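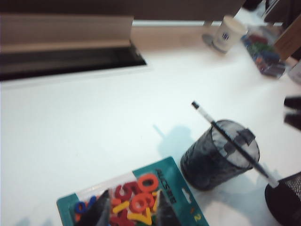 How to Check Whether Your Paper Is Playing Favorites

Posted 7 Jun 2021

Everybody in Lidthorpe knows the Gruber Courier is in the tank for one side. The trouble is that half of Lidthorpe knows it's one side and the other half knows it's the other. After the May mayoral debate, Yanti Yusof's green raincoat was "a practical choice from a candidate who means business," and Kurniawati Saragih's raincoat, eleven days later, was "an odd look for a woman asking to be taken seriously." Same rain. I was furious, and then I remembered that I had read exactly two articles.

So I did it properly, over two weekends, and these are the steps. You'll need a library card and a spreadsheet, plus more patience than you'd think for paragraphs about coats.

Step 1. Write down your question before you read anything

Mine was: does the Courier describe the two candidates' appearance differently? A question like "Is the Courier biased?" will keep you busy until retirement. Put yours in the first cell of the spreadsheet, where it can glare at you when you start drifting off into parking policy.

While you're there, write down what you expect to find. You will want to deny it later.

Step 2. Pick your dates and stick to them

I took everything from the day both women had filed to the day after the vote. Don't start with the article that made you angry. If you do, you've built a study around a raincoat.

Step 3. Get all the articles

Most library systems give you a newspaper database for free. Search each candidate's last name separately, then throw out duplicates. My search for both names brought back 3,094 results, a number that made me lie down for a bit. A great many were high school track scores (there is a Yusof who hurdles) and legal notices. After weeding I had 566 real articles. If you end up with more than 1,000, shorten your dates or keep every third article. Pick the interval first, and don't let yourself swap one out because the next one is juicier.

Step 4. Make your columns

Keep it simple. I used date, headline, reporter, section, candidate, the exact words about appearance, and a score. The section column matters more than I expected. Opinion columnists are paid to be rude about coats, and their stuff shouldn't be dumped in with the news desk's.

Copy the exact words. "Snide remark re: shoes" will mean nothing to you by Sunday evening.

Step 5. Score the words with the names covered up

This is the step people skip, and it's the one that does the work. Replace each name with "the candidate," shuffle the rows, and then score each description: 1 for friendly, 0 for neutral, -1 for unfriendly. "Wore a navy suit" is a zero. "Strode in wearing a crisp navy suit" is a 1. "Squeezed into a navy suit" is a -1, and someone should have a word with the copy editor.

Then hand the shuffled list to a friend who votes the other way and have them score it too. Where the two of you disagree, call it a zero and move on. My friend and I are still speaking, mostly.

Step 6. Count, then look at what you counted

Put the names back and add up the scores for each candidate. Before you declare anything, sort by reporter. One person with a grudge against hats can tilt a whole newsroom's total. Sort by date as well -- coverage of whoever is ahead in the polls often gets nicer, and that can look a lot like loyalty.

My own result was duller than my expectations. The news pages were close to even. The gap came almost entirely from one weekend column called Drallelance, which had liked Yusof's everything and Saragih's nothing, including a scarf.

Step 7. Write to the editor, politely

Send the spreadsheet. Say what you looked at, what you left out, and what you found, including the parts that spoil your argument. Leave out the word "shameful." Keep it under a page and ask one question the editor can answer. Mine was whether the columnist's pieces could carry an opinion label online, where they currently sit among the news stories.

The label went up the following week. The columnist has since moved on to the Zirkden council and its neckties, so I've started a new tab.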